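4.3 Shadow-triggered stops in simulation

The most interesting failure in our tests was one we had not planned for, and we learned more from it than from any of the successful runs. Partway through the Wirnell task set, the arm began to halt in mid-reach over a clear work surface. Joint limits were fine, the planner reported a valid path, and the contact sensors read zero. The stop came from the obstacle check, which had marked a patch of the surface as a solid object directly under the gripper.

We replayed all 443 episodes from the September batch and found 57 with this kind of stop. In every one, the marked patch overlapped the arm's own shadow. The obstacle check (Drarkby, version 2) masks out the robot's body using its known joint angles, and it does this very well! It has no model of the light, though, so a shadow passes straight through the mask and reaches the detector as a dark, compact shape.

Two things made the fault hard to spot. The stop message named only "object in path", and the operator's view did not overlay the marked patch. We also saw that the arm would sometimes retreat, lose the shadow from view, clear the alarm and reach again, so that a single episode could hold several stops. Our fix was pleasingly small: we project the arm's outline from the scene light onto the surface and lower the detector's confidence inside that region, without switching it off. Figure 6 shows the kind of input involved.
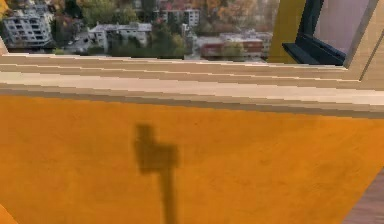 Figure 6. Simulated camera view with the shadow of the gripper and arm on the orange surface.

Does lowering the confidence make it easier to miss a real object? The risk is there, and we keep a separate depth check running at full strength inside the shadow region to limit it.

We then ran 400 new episodes on the Trellport layout with the change in place. The results are given in Section 4.4, together with the cases where two lights cast overlapping shadows.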